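Search this site Enter keywords Go

30/11/2025

Spent most of today on next year's equipment list. I have 958 pounds left in the small parts line and a good deal more asked for than that will cover. The arm is paid for, so what remains is fingers, fixtures, cables and old towers to practise on. The processor job is the one we are costing first. 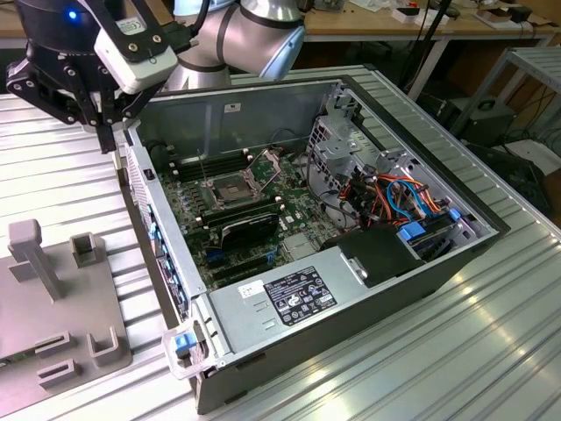 Do we need a second gripper before the spring? It can wait, provided we buy a spare set of fingers now and keep them in the drawer.

Lirano quoted 139 for the fingers, delivery included. Milleo wanted 678 for a complete gripper with a year's cover, and they won't split it. I had more or less settled on Lirano by lunch. The October quote from them was for a different length, so I rang to check and they are sending a new one.

The fixture plate is our own print and costs next to nothing, but it ties up the printer, and Tristhorpe want that for their brackets. I have put down for another spool of grey and left it there. 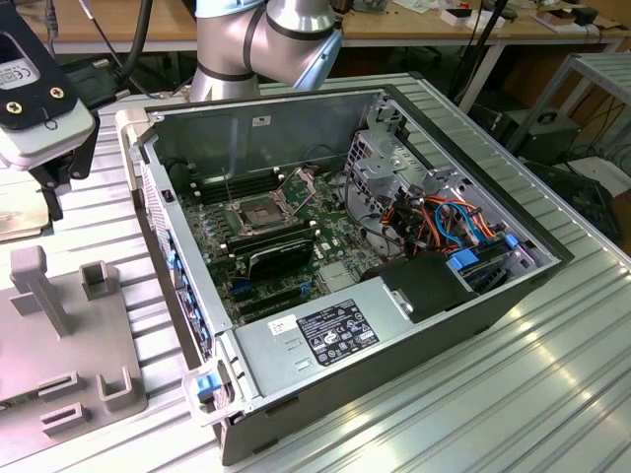 Greer Matheson thought I was looking at the wrong end of it, and said the sockets would cost us more than the fingers ever would. Bend the pins on a board and that's a board gone, she said, so put the money into spare boards and buy the fingers out of what's left.

She has a point. I went back through the sheet and added a line for up to 4 boards, same model, second-hand. Drummond usually have them. I have not got a price yet and will not guess at one.

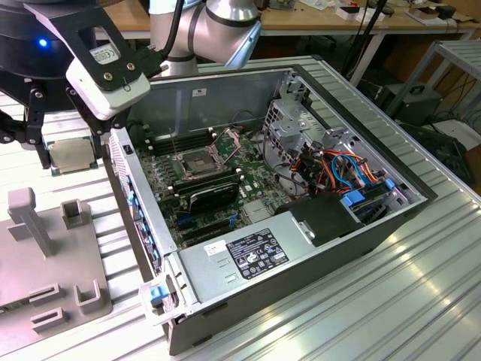
That leaves the force sensor, which I have moved to the following year again. It was on last year's list too. If the boards come in cheap I may bring it back, but I would sooner have some money in hand for cables.

To do: chase Lirano, ring Drummond, ask Tristhorpe when they want the printer. Sheet has to be in before the holidays.

Print this entry | E-mail this entry

Contact | Copyright 2025 | Back to top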